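How to tell if you need a new work lamp

Lamp makers love big numbers. I don't trust them. Before you spend anything, sit at your bench after dark and try to thread a needle. If you can, stop reading.

If you can't, move the lamp you own to the side opposite your writing hand and try again.

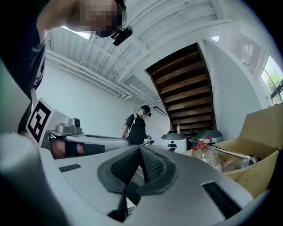 Leaning in close over the work

Still squinting? Buy a bulb, 800 lumens at most. I tried a 2000 lumen one from Cosia and got glare — nothing else. Wipe the shade too. Mine hadn't been cleaned since September.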